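Coat Drive Moves to Prudau Hall as Requests Rise

November 7, 2020

The annual winter coat drive will run out of Prudau Hall this year, a change that organizers say gives them enough floor space to keep people apart while they look through the racks. Doors open at 10 a.m. on the first day, and the drive continues until the last coats are gone or until the hall is needed for the holiday food boxes.

Lindsay Grimshaw, who has run the drive for the past six winters, said 707 households have already asked for at least one coat. Last year the list stood at 663 when the drive closed, so this year's requests are ahead by 44 before a single rack has been rolled out.

"A lot of the new names are people who used to drop coats off with us," Grimshaw said. "They had restaurant jobs, hotel jobs. Some of them apologized on the phone, and I told them to stop it and give me their sizes."

The drive had been held in the basement of the old Özkan furniture store on Mill Street, where visitors came down one narrow staircase and went back up the same way. Under this year's rules, families will enter Prudau Hall from the parking lot and leave through the side door on Carver Avenue. Masks are required inside. Visits are by appointment, with each one limited to 20 minutes and no more than two adults per household.

Children do not need to come along if an adult can bring their sizes written down. Grimshaw asked parents to measure from the base of the neck to the wrist and not rely on the age printed on an old label.

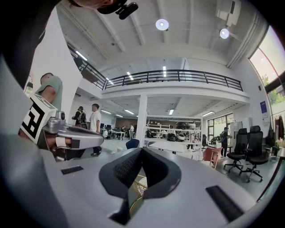 Donated coats are being cleaned before they go out, as in other years. Jivska, a dry cleaner with two shops in town, has agreed to take nearly 100 coats a week at no charge. Its owner, Nermin Akyol, said down coats take the longest and should be dropped off first.

"Please check the pockets," Akyol said. "We have found house keys, a hearing aid and a paycheck. We got the hearing aid back to its owner, but it took a month."

Coats can be left at either Jivska shop during business hours, or in the covered bin outside the public library. The bin at the post office has been removed. Items left on the ground beside a bin cannot be used if they get rained on, and several bags had to be thrown out in October for that reason.

The biggest shortage is in men's large and extra large, followed by snow pants for children between the ages of four and eight. The drive also needs boots in any size, as long as both the soles and the zippers are sound. It is not accepting blankets, pillows or stuffed toys this year.

Tanveer Hashmi, who schedules the appointments, said 58 time slots are open on each day of the first week. Evening slots were added after people working day shifts said they could not get there before 6 p.m. Callers may leave a message in English, Spanish or Turkish and should hear back within two days. Eylül Tatlı is returning the calls in Turkish.

For people who cannot travel to the hall, a delivery route will run on Tuesdays and Fridays. Stanisława Witkowska, who drove it last winter in her own station wagon, will have the use of a van this time. She said most of her stops are at the senior apartments on Linden Court and the trailer park past the rail crossing.

"I call from the parking lot and leave the bag at the door," Witkowska said. "Then I wait until I see somebody pick it up."

Cash gifts will go toward new gloves and socks, which the drive does not accept used. Checks can be mailed to Prudau Hall with "coat drive" on the memo line. Last winter's gifts paid for all of the gloves handed out and left a small balance, and that money has been spent on hangers and two more rolling racks.

Appointments for the first week can be made starting Monday at 9 a.m. Coats that are still on the racks when the drive ends will be stored at the hall until next fall.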